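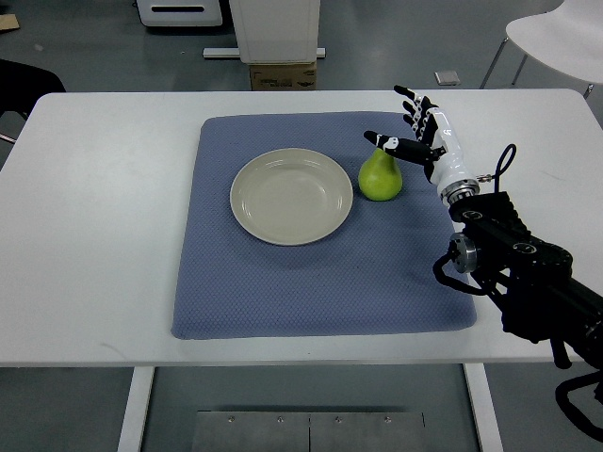
## Who do I talk to about a dangerous crossing on a county road?

Hi all! First post, long-time reader, and I love how much people on this site know about dull local stuff, so I'm hoping somebody can point me the right way.

We live on the Branley side of the river and there's a marked crosswalk where the Hidavbridge road comes down the hill and meets the footpath. Two lanes, posted 45, no light, no island, and a hedge on the uphill side that hides anybody waiting until a driver is right on top of them. There was a crash there in February (a delivery van went into the guardrail to avoid a cyclist, no serious injuries thank goodness) and a good number of near misses that never got reported to anyone.

I've emailed the town. The town says it's a county road. I called the county and got told crosswalk markings are "usually the town." Round and round we go!

What I'd like to know:

- Who can actually put in a flashing beacon, and is that even something a regular person can ask for?
- Do near misses count for anything, or do they only look at crashes?
- Is a petition worth the trouble? We have 680 households on this side and I'm happy to knock on doors.

I'm fired up and I have free evenings, so big jobs are fine.

**hillside_pedaler**
22 October 2025

---

**gravelandsalt**

Oh, I love this kind of thing! I spent years on the office side of road maintenance in another county and you're closer than you think.

First, get the ownership in writing. Ask the county highway department for the "maintenance jurisdiction" of that stretch, by road number and nearest intersection. Use those words. It should get you a one-line reply from someone who looks it up on a map, and then neither office can bounce you anymore. Fairly often the pavement is the county's and the paint is covered by an agreement with the town, so ask if there's an agreement and ask for a copy.

Second, request a traffic study. Yes, a regular person can ask! Where I worked it was a one-page form, and a letter did just as well if you couldn't find the form. They'll lay down tubes or put up a radar box to get speeds and volumes, and usually someone will come and look at sight lines. As a yardstick, a road carrying 4000 vehicles a day at 45 with no island is one where our engineers would have looked at a beacon pretty seriously. Yours may use a different chart, so ask which guideline they go by and read it before you meet with them.

Near misses: they don't go in the crash records, but write them down anyway. Date, time, weather, direction of travel, what happened. Keep it plain and leave out the adjectives. We had a resident bring in a log covering one winter and it was the reason our engineer went out at dusk and saw the problem for himself.

The hedge is your quick win. If it's in the right-of-way, the county can cut it back on an ordinary work order. Report it today as a "sight distance obstruction" through whatever road complaint line they have, and keep the reference number. Don't wait for the study!

On the petition, I'd say a short one is fine, but I've seen 20 separate letters from people who walk that road do more than a thick stack of signatures. Every letter had to be logged and answered in our office.

---

**mossy_tailgate**

just paint it yourself lol

(ok don't do that, they make you pay to have it taken off.) Call the county sheriff's non-emergency line and ask for the speed trailer. We got it for 2 weeks by our school and people did slow down while it was there. Back to normal a while later but it was free and they may save the speed data, so ask for it.

---

**threeloopsouth**

Great advice on the jurisdiction letter, I'm adding that to my own list! A couple of things from the Vrabec end of the same road, where we got our beacon a while back.

Money was the sticking point for us, much more than the engineering. The county agreed with us early and then the project just sat there. What got it moving was asking at the budget hearing which year it was scheduled for. It wasn't scheduled for any year. Go to that hearing, or send written comments before it, and ask for a line in the road plan.

Also see if any employer nearby has staff who cross on foot. Prodent has its lot on the far side of the road from the building here, and they wrote a really good letter about shift change. It got read out loud at the hearing and you could tell people were listening.

Ours runs on a solar panel with a push button. Drivers do stop for it, most of them anyway, and my kids think pushing the button is the best part of the walk. Start with the hedge and please post back when the county answers, I'd love to know what they say about the speed limit on that hill!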